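参加者・短期スタッフ募集 「機械に家事と店の雑用はもう任せられるのか」調査

急ぎで人を探してます。締切は3月いっぱい、ただし埋まり次第終了。

Pikirico(ピキリコ)です。家の片付けとか、小さい店の棚まわりの雑用とか、そういう地味な作業を機械がどこまでやれるのか、調べて記録するチームです。場所は倉庫街の Edov ビル1階。駅から徒歩7分、坂あり。自転車可。

募集は二種類。

A 操作スタッフ(短期アルバイト)
B 評価参加者(1回だけの参加もOK)

まずAから。

二本のアームを手元で動かして、机の上の作業をやってもらいます。小瓶をトレーに入れる、出す、並べなおす。布をたたむ。コップを寄せる。ほんとにそういう仕事。人間がやれば数秒、アーム越しだと最初の日は何分もかかります。初日に肩がこる人多数。慣れます。

プログラミング不要。ロボット経験も不要。過去にうまかった人は、ネイルの仕事をしていた人、魚屋さん、ゲームは全然やらない学生さん、とバラバラ。ゲームが得意だと有利かというと、そうでもなかったです。せっかちな人はちょっと苦労するかも。

小瓶の作業は今期のメイン。ドラッグストアのバックヤードとか、家の薬箱の整理を想定してます。ふたの色で分ける、倒さず立てて置く、隣の瓶を押さない。この「隣を押さない」がいちばん難しい。密集してるところから一本だけ抜くのは、うちの自動モードだとまだかなり失敗します。

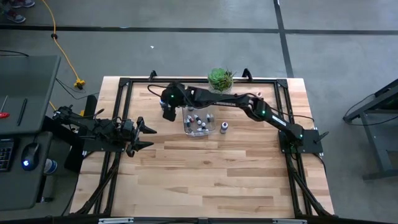
なので操作スタッフには、きれいな成功だけじゃなくて、やり直しの動きもたくさん残してほしいです。つかみ損ねたら、もう一回つかみに行くところまで。そこで止めて最初から、はナシで。失敗を隠されるとあとで困ります。倒したら倒したまま申告、怒りません。

Aの条件
・18歳以上、学歴不問
・週3日以上入れる方、1日4時間から
・座り仕事と立ち仕事が半々くらい
・メガネ、コンタクトOK。色の見分けが必要な作業もあるので、心配な方は応募のときに相談を(別の作業をお願いできます)
・時給は面談時に説明。交通費あり、上限あり
・研修は最初の3日、研修中も同じ時給です
・飲み物はふた付きのみ。作業机の上には置かないでください

シフトは朝の部が9時から13時、午後の部が14時から18時。夜はやってません。朝の部が足りてないです。朝入れる人、とても助かります。

次にB。

こっちは操作しません。動いてるところを見て、「これ家に来たら任せる?」を答える係です。全部で61項目、所要は80分。途中休憩あり。項目は食器、洗濯物、薬、植木の水やり、棚の補充など。点数をつけるのと、ひとこと書くのと両方あります。ひとことの方が大事なので面倒がらずにお願いします。

Bに来てほしい人
・毎日家事をしている方(年齢上限なし)
・小売や飲食の現場で働いている、または働いていた方
・介護や子育てで手がふさがりがちな方
・機械はあまり信用していない方、歓迎

最後のは本気で書いてます。前の回は機械好きな人ばかり集まってしまって、点数が甘くなりすぎました。「こんなの自分でやった方が早い」という感想がほしい。早い遅いの話だけじゃなくて、見ててイライラしたとか、この音が家でするのは嫌だとか、そういうのもぜひ。

謝礼は当日お渡し。お子さん連れは事前に連絡ください、見学スペースの椅子を用意しまう。アームの可動範囲には入れません。

で、結局どこまでできるのか、とよく聞かれるので今の時点の話。

机の上に物がひとつ、まわりが空いている、形がわかっている。これなら自動でだいたい行けます。物が増えるとあやしい。透明な容器は見え方が難しくて苦手。やわらかい物も苦手。店の棚の補充は、箱物ならそこそこ、小瓶はまだ人がついてないと無理。家のキッチンに置いて出かける、というのは今のところ考えられないです。来年どうかは知りません。そこを調べてます。

同じ作業を Bukard 式(手順を細かく区切って教えるやり方)と、区切らず通しで教えるやり方の両方で試していて、どっちがいいかは結論出てません。操作スタッフには途中で教え方の切り替えをお願いすることがあります。切り替えの日は成績が落ちるのが普通なので気にしないように。

服装は自由。ただし袖が広がる服、長いひも、ぶら下がるアクセサリーは不可。床に配線があるので、かかとのある履物で。サンダルだめです。髪の長い方は結んでください。

撮影について。作業机は記録のために撮ってます。手や足元が映りこむことはあります。顔は記録に使いません。同意書は当日、読む時間はちゃんと取ります。嫌ならその場でやめて大丈夫、Bの場合は謝礼もそのままお渡しします。

応募方法
サイトの応募フォームから。件名に「操作」か「評価」と書いてください。両方希望なら両方書く。必要なのは、お名前、連絡のつきやすい時間帯、入れる時間帯、それと普段いちばん嫌いな家事をひとつ。履歴書は面談まで進んだらで結構です。

返信は Corrigan という名前の受付窓口から届きます。迷惑メールに入りやすいので見てください。3日たっても来なければもう一度送ってもらえると助かりす。

面談は30分もかかりません。希望者はその場でアームをさわれます。

追記:Bの午後の枠は残りわずか、朝はまだあります。Aは引き続き両方募集中。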